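Report of the Second Reader

The Vaher Institute required that every result leaving the building be signed by two people: the one who had obtained it and the one who had tried to make it fail. In the winter of the Steditar study the first was Halima Tijani and the second was Ese Adeyemi, and they had shared an office for two years without once discussing anything that could not be entered in the minutes.

The result in question was set out on a single page. Ms. Tijani had proposed that an arm should be permitted to hesitate. Under the old method, known in the Institute as the direct method, the arm selected a grasp from its first clear view and carried it out. Under hers, the arm compared what the wrist camera reported with what the fixed camera reported, and if the two accounts did not agree, it waited until they did. She called the interval the pause. The name was considered informal, and Dr. Morenike Bako, who directed the section, had asked twice for another.

The page stated that of 366 attempts under the new method, 5 had failed. It did not state how long the arm had waited.

Ms. Adeyemi received the page in November and returned it the same afternoon with one sentence written in the margin: "Please provide the intervals." Ms. Tijani replied in writing, although their desks stood close enough that either could have reached the other's lamp. The intervals, she wrote, were not part of the claim.

It was therefore agreed, through Dr. Bako, that the second reader would attend the bench in person.

The bench was on the upper floor, behind a door that required two keys. Ms. Adeyemi brought her own chair. She had been a second reader since the Brustorico matter, when a method had been praised in three languages and withdrawn in one, and she did not sit in chairs supplied by the party under review. Babatunde Danladi, the operator, read the conditions aloud from the protocol and asked whether either party wished to object. Neither did. He started the trial. 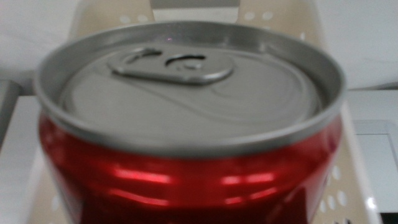
Ms. Adeyemi had read a great deal about the pause and had never been in a room with one. The arm descended, and then it stopped. The motors held at a low, even tone. Mr. Danladi looked at his screen. Ms. Tijani looked at the floor.

"What is it waiting for?" Ms. Adeyemi asked.

"For the second camera to agree," said Ms. Tijani.

"And if it does not agree?"

"Then it goes on waiting."

"Is there a limit?"

Ms. Tijani did not answer at once. Mr. Danladi, who was required to answer any question put by a reader, said that no limit had been set. The longest interval in the record was 20 minutes. He had eaten his lunch during it. The grasp, when it came, had been correct.

Ms. Adeyemi wrote this down. She underlined the interval and left the lunch alone.

They continued until the windows were dark. The pauses were of every length. Some were so brief that she recorded them only because Mr. Danladi called them out. During others she had time to consider the building, the age of the heating, and the letter she owed her sister. She noticed that Ms. Tijani never spoke while the arm was still. She noticed also that she had stopped speaking herself, and that she had begun to lean forward in her chair before each descent.
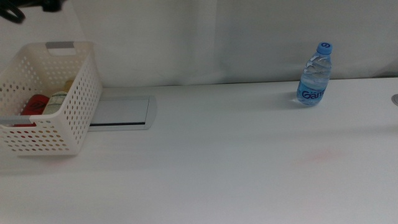

At the end of the session Mr. Danladi collected the logs, as the protocol required, and gave one copy to each party. He then went home. The two women remained, both having forms to complete.

"You left out the intervals because you knew what I would say," said Ms. Adeyemi.

"I knew what the Hirivix people would say," said Ms. Tijani. Hirivix had paid for the study and expected to place the method on a packing line. "They would set a limit. They would set it at whatever the line could bear, and the arm would be told to agree with itself by then whether it did or not."

"That is a reason to be afraid of the number. I asked for the number."

"Yes."

"A reader can't sign for what is missing from the page."

"No," said Ms. Tijani. "I would think less of you if you did."

It was the longest conversation they had held. Ms. Adeyemi found that she was waiting to see whether it would continue, and she did not feel any wish to hurry it. Somewhere below them a door closed. Ms. Tijani uncapped her pen, turned over her copy of the page, and began to write out the intervals by hand, starting with the worst.

The report was filed on March 24, 2019. It ran to two pages. The first carried the claim as it had always stood. The second carried a table of intervals and a short statement, signed by both, to the effect that no limit on the pause had been tested and that the result should not be taken to hold under one. Funmilayo Ibrahim, who kept the register, observed that a statement of this kind was normally signed by the second reader alone. She asked whether the additional signature was an error.

Dr. Bako examined the page for some time. She had by then given up on a different name for the method — the word appeared in the table's heading, where it could not be removed without a formal amendment.

"Enter it as received," she said.

Mrs. Ibrahim entered it. The following week a request came up from the second floor for a change of furniture in one of the offices. The two desks were to be turned so that they faced each other. No grounds were given, and the form had been signed twice.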